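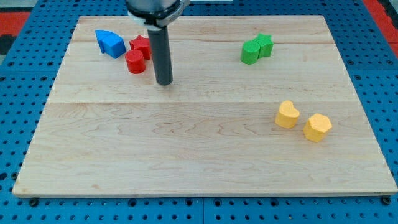 정지 명령이 나갔는데도 팔은 계속 움직였다고 에디트 팔피(Edit Pálfi)는 말했다. 화면에는 분명히 '정지'라고 떠 있었다. 그런데 막대는 블록을 밀던 방향 그대로 가고 있었다고 한다. "처음엔 화면이 늦는 줄 알았어요. 반대였죠. 화면은 맞았고 팔이 말을 안 들은 겁니다."

입력 24/10/2026

클릴데일(Clilldale) 시험동에서 블록 밀기 작업을 하던 로봇 팔이 정지 명령 뒤에도 4초 동안 움직인 사고가 뒤늦게 확인됐다. 다친 사람 없음. 시험동을 운영하는 지텐(Ziten)은 같은 제어기를 쓰는 작업대 전부를 세워 둔 상태다. 재가동 시점은 미정.

문제의 작업은 단순하다. 나무판 위에 색색의 블록을 올려놓고, 팔 끝에 달린 긴 막대로 밀어서 옮긴다. "빨간 별을 파란 블록 쪽으로", "초록 원기둥을 왼쪽으로" 같은 짧은 지시문이 들어가면 프로그램이 경로를 만들고 팔이 따라간다. 집는 동작은 없다. 미는 것뿐. 그래서 시험동 안에서는 위험도가 낮은 작업으로 분류돼 있었고, 울타리 없이 바닥 표시선만 두고 돌려 왔다.

사고는 그날 104번째 지시에서 났다. 노란 블록을 판 가운데로 미는 지시였고, 막대가 블록에 닿은 직후 제어기와 작업용 컴퓨터 사이 통신이 끊겼다. 설계대로라면 통신이 끊기는 즉시 팔이 서야 한다. 서지 않았다. 제어기가 마지막으로 받은 속도값을 그대로 붙들고 있었던 것. 팔피가 화면에서 정지를 눌렀지만 그 명령도 같은 통신선을 타고 가는 구조여서 팔까지 닿지 못했다.

막대는 블록을 밀면서 판 가장자리 쪽으로 나갔고, 블록은 판 밖으로 떨어졌다. 이어 막대 끝이 아래로 조금씩 내려가기 시작했다. 기록에 남은 최대 누르는 힘은 66뉴턴. 이 작업에 허용된 값을 크게 넘는다. 팔피가 작업대 옆 비상정지 버튼을 손으로 쳐서 전원을 끊었고 거기서 끝났다. 버튼은 통신과 별개의 배선이라 바로 들었다.

속도는 초당 100밀리미터로 제한이 걸려 있었다. 이 제한은 사고 내내 지켜졌다고 지텐은 설명했다. 제한값이 더 높았다면 막대가 움직인 거리도 그만큼 길어졌을 것이라는 말도 덧붙였다. 표시선 안쪽에 사람이 있었는지를 묻자 "당시에는 없었다"는 답이 돌아왔다. 다만 블록을 다시 배치할 때는 사람이 판 위로 손을 넣는다. 팔이 대기 중일 때만 넣게 돼 있지만, 대기 상태인지 아닌지는 화면 표시를 보고 판단해 왔다. 이번에 어긋난 게 바로 그 화면 표시다.

팔피의 말. "손을 넣는 순간에 이랬으면 어쩔 뻔했나, 그 생각부터 했습니다. 블록이 작으니까 얼굴도 꽤 가까이 가져가거든요. 별이 돌아갔나 안 돌아갔나 보려고."

원인은 아직 다 안 나왔다. 현재까지 나온 내용만 정리하면 이렇다. 제어기에는 일정 시간 신호가 안 들어오면 스스로 멈추는 감시 기능이 있다. 이 기능이 꺼져 있었다. 지난 7월 제어 프로그램을 갱신하면서 설정 파일이 새로 깔렸는데, 새 파일의 기본값이 '사용 안 함'이었다는 것이다. 프로그램을 공급한 보드리(Baudry)는 갱신 안내문에 해당 항목을 적어 두었다고 밝혔다. 지텐 쪽은 안내문을 받은 것은 맞지만 그 항목이 '기타 변경' 아래 한 줄로 들어가 있어 설치 담당자가 지나쳤다고 했다. 양쪽 다 상대 탓이라고 잘라 말하지는 않았다.

막대가 아래로 내려간 이유는 따로 봐야 한다. 멈추지 않은 것과 내려간 것은 다른 문제라는 게 보드리 설명이다. 밀기 작업 중에는 막대 끝을 판에서 일정한 높이로 띄워 두는데, 이 높이 보정을 작업용 컴퓨터가 맡는다. 통신이 끊기면서 보정도 끊겼고, 직전의 작은 하강값이 계속 쌓였다는 추정. 말 그대로 추정이고 재현 시험은 안 끝났다.

통신이 왜 끊겼는지도 남은 숙제다. 케이블 접촉 불량, 스위치 과부하 두 가지를 보고 있다. 케이블은 수거해 갔고, 스위치는 같은 날 다른 작업대에서 영상을 대량으로 옮기고 있었다는 기록이 나왔다. 둘 다일 수도 있다고 한다.

시험동이 이 일을 외부에 알린 시점도 입길에 올랐다. 사고 뒤 내부 보고서가 먼저 돌았고, 같은 건물을 쓰는 스카카나르(Skakanar)에는 작업대가 전부 멈춘 다음에야 통보가 갔다. 스카카나르도 같은 계열 제어기로 조립 시험을 하고 있다. 스카카나르는 통보를 받고 자체 점검에 들어가 감시 기능이 켜져 있는 것을 확인했다고 전했다. 그쪽은 7월 갱신을 아직 안 깔았다. 바빠서 미뤄 뒀다는 설명. 갱신은 당분간 보류한다고 한다.

지텐은 통보가 늦은 점을 인정했다. "원인을 어느 정도 파악하고 알리려 했는데 순서가 잘못됐다. 먼저 세우라고 말했어야 했다." 앞으로는 정지 실패가 한 번이라도 나오면 원인과 무관하게 같은 날 안에 건물 전체에 알리기로 했다. 문서로 만드는 중이다.

당장 바뀌는 것들도 있다. 감시 기능은 켜고, 설정 파일에서 끌 수 없게 잠근다. 블록을 다시 놓을 때는 화면 표시와 상관없이 구동 전원을 내린 뒤 손을 넣는다. 누르는 힘이 기준을 넘으면 제어기가 직접 팔을 세우도록 하는 기능도 켤 예정인데, 이 부분은 시험이 더 필요하다. 밀다가 블록이 판 이음매에 살짝 걸리기만 해도 서 버리는 일이 예전에 있었고 그 때문에 꺼 둔 것이라고 한다. 기준을 너무 낮게 잡으면 작업이 안 돌아가고, 높게 잡으면 소용이 없다. 적당한 값은 아직 못 정했다.

현장에서는 불만도 나온다. 전원을 내렸다 올리면 팔이 원점을 다시 잡아야 하고 그 사이 손이 논다. 하루에 처리하는 지시 수가 줄 수밖에 없다. 팔피는 줄어도 할 수 없다고 했다. "저는 그 화면 이제 못 믿겠어요. 고쳤다고 해도 한동안은 버튼에 손 올려놓고 할 것 같은데요."

사고 당시 모인 기록은 학습 자료에서 뺀다. 그날 앞서 끝난 지시들의 기록까지 뺄지는 논의 중이다. 통신 지연이 사고 전부터 조금씩 있었다면 막대 위치와 영상 시각이 안 맞을 수 있어서다. 지텐은 시각 기록을 전부 대조해 보겠다고 했는데, 7월 이후 자료 전체가 대상이 되면 시간이 꽤 걸린다. 감시 기능이 꺼진 채로 돌아간 기간이 그만큼 길었다는 얘기도 된다. 그 사이에 짧은 통신 단절이 또 있었는지, 있었다면 팔이 어떻게 움직였는지는 대조가 끝나야 나온다.

보드리는 같은 갱신본을 받은 다른 고객에게 설정 확인 요청을 보냈다고 밝혔다. 몇 곳인지는 공개하지 않았다. 기본값을 '사용'으로 되돌린 수정본은 준비되는데로 배포한다는 입장. 왜 기본값이 바뀌었냐는 질문에는 개발용 설정이 배포본에 섞여 들어간 것으로 보고 있으며 내부 확인 중이라고만 답했다.

재현 시험은 블록을 치우고 빈 판에서 먼저 한다. 통신선을 일부러 뽑아 보는 방식이다. 결과가 나오면 스카카나르에도 같이 공유하기로 햇다. 비상정지 버튼 위치를 작업자 쪽으로 더 당기는 안도 올라와 있으나 아직 결정된 것은 없다.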